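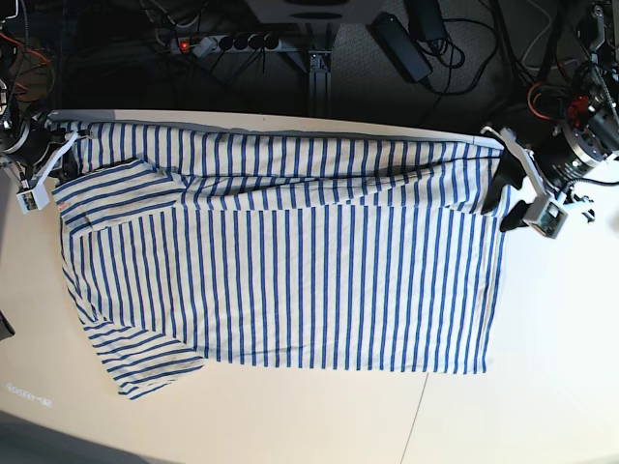 Holtby Laundry Room and Drying Area – Inspection Checklist
Walked 28 July 2024 by Venkatesh Bhat. Comments are mine. Complaints about the comments go to Maite Miranda.

1. Dryer lint screens clean
FAIL on dryer 2. I removed a gray felt slab that could have been sold as insulation. Screens get cleared after every load, including short ones and including yours.

2. Dryer vent duct attached and clear to outside
PASS. Outdoor flap opens freely. The bird's nest noted last October is gone.

3. Washer hoses free of bulges, cracks and drips
PASS on washers 1 and 3. Washer 2 has a slow drip at the cold tap, into a yogurt pot placed there by a person unknown. Pot emptied. Abilio Zabala to replace the washer in the fitting and retire the pot.

4. Floor dry, drain running
PASS. Poured a bucket down it and it went.

5. Electrical outlets and cords
FAIL. The extension cord behind the folding table is back. It was removed in the spring, labeled DO NOT USE, and has returned with the label still on. I have now taken it home.

6. Irons
One of two passes. The Skuneo shuts itself off as it should. The older iron has a frayed cord where it enters the handle and has been cut off at the plug, so please don't fish it out of the trash and fix it.

7. Folding table
PASS. Legs tight, no sharp edges. Tops are for clothes. Sitting on them is how we lost the last one.

8. Detergent and bleach storage
FAIL. Bleach was on the open shelf at toddler height, next to an unlabeled bottle of something blue. Bleach moved to the locked cupboard. If the blue is yours, see Encarnación Iglesias and be ready to explain it.

9. Fire extinguisher
PASS. Gauge in the green, tag current, tag number 189. It was holding the door open when I arrived. It now hangs on its hook, 40 inches off the floor.

10. Exit path clear
PASS, after moving one bicycle. Emiliano, it's by the mailboxes.

11. Lighting
Tube over washer 3 flickers. Pretty, if you like nightclubs. Replacement ordered from Girnport.

12. Hot water temperature at the sink
Read 15 degrees over the setting. Thermostat turned down, to be read again after 90 minutes of normal use.
Added later: fine now.

Still open: items 3 and 11, plus the owner of the blue bottle.
Signed, V. Bhat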